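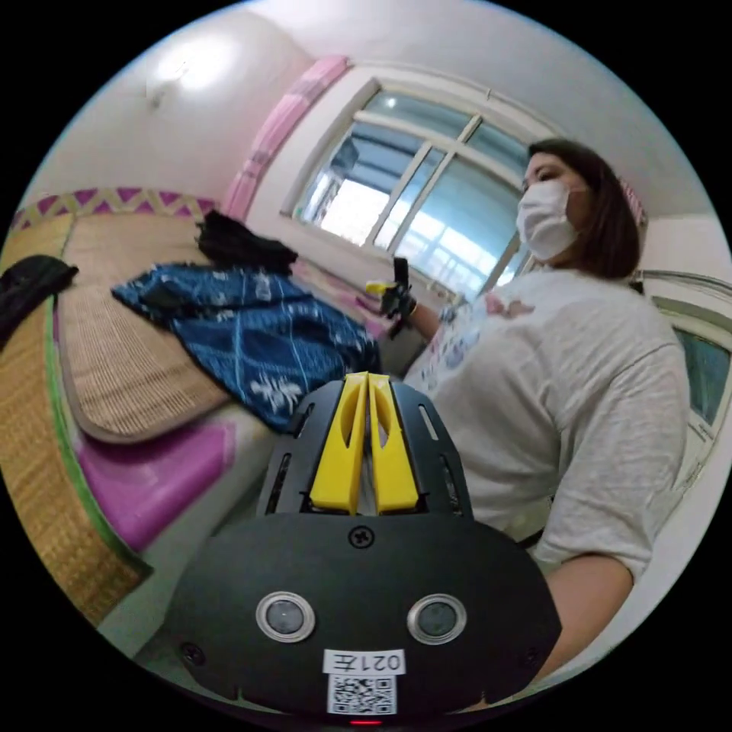 The gripper at work on the laundry: a dark blue patterned garment on the straw mat, with the window behind.

I run an after-school robotics club, and for most of this past term we have been living with a pair of Kravets hand grippers. I promised the other club leaders on our mailing list that I would write up what I thought of them, and then July came and went, so please forgive me, and do get yourself a cup of coffee, as I tend to go on a bit!

Some background first. The Skisamcombe Robotics Club is a small one, and we had always been a wheels-and-sensors sort of group. We built line followers, we built things that bumped into walls and backed up, and once a year we drove over to the Trollencombe meet and came home somewhere in the middle of the table. This year Trollencombe added a household category with a folding task in it, and my students (bless them) voted for it almost before I had finished reading out the rules. I would have picked something with wheels. We had never tried to handle cloth at all, and cloth, as I now know, is a stubborn and slippery business.

The grippers are held in the hand. You get a rounded black body with two round lenses set side by side, a pair of yellow fingers at the far end, and a small red indicator light down at the bottom edge. A student takes hold and does the chore the way they would do it at home, and the club ends up with a recording to learn from. We asked for 100 good folds from each pair of students over the term, which sounded like plenty to me when I wrote it on the board and sounded like an awful lot by the second week.

What I like best is how quickly the kids took to them. I had set aside a whole afternoon for training and we used 30 minutes of it. The fingers are a lovely bright yellow, and against dark clothes that is a real help, as you can always tell where the tips are. One of my quieter students got so good at picking up a sleeve by the very corner that the others started asking her for lessons, and I can't tell you how much I enjoyed that.

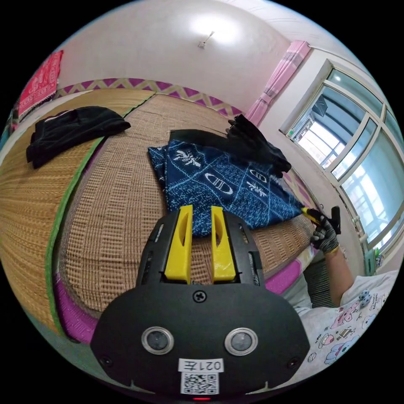 Clothes on a bed turned out to be a much better exercise than the neat squares of felt we started with. Felt behaves itself. A shirt has sleeves and a collar and a mind of its own, and a woven mat underneath gives you a surface with a bit of texture to work over. We had all our best practice that way, and our recordings got more varied too, which the judges at Trollencombe had said they wanted to see.

Now for the grumbles, and I do have a few. The body of the thing is wide. My own hands are not large, and after a long run my wrist let me know about it, so we settled into a habit of swapping every 30 minutes. Younger students may want to swap sooner. I also found that thin, silky fabric slid out from between the fingers more often than I would have liked. T-shirts were fine, towels were fine, but a slippery scarf defeated every one of us, me included.

The manual could be kinder as well. It jumps from opening the box to exporting your files with hardly a word in between, and I wrote our students a two-page version that I'm happy to pass along to anyone who writes to the club. We looked at the Drunov set before we ordered, and their guide was much friendlier, with big clear drawings. It was also nearly 800 dollars more than our budget could stand, so that was the end of that. 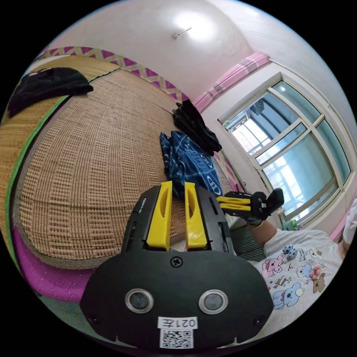 Two grippers over the mat, yellow fingers out, with more folding to do.

As for wear, ours have been dropped, bumped and left at the bottom of a backpack over a long weekend, and they still work as they did when we unpacked them. I do wish a carrying case came with them. We made our own from an old lunch cooler and a bath towel.

Would I buy them again? Yes, I would, for middle school and up, and I'd buy a spare if the bake sale goes well. The club is signed up for the household category again next year, and the students have already started arguing over whether we should try socks.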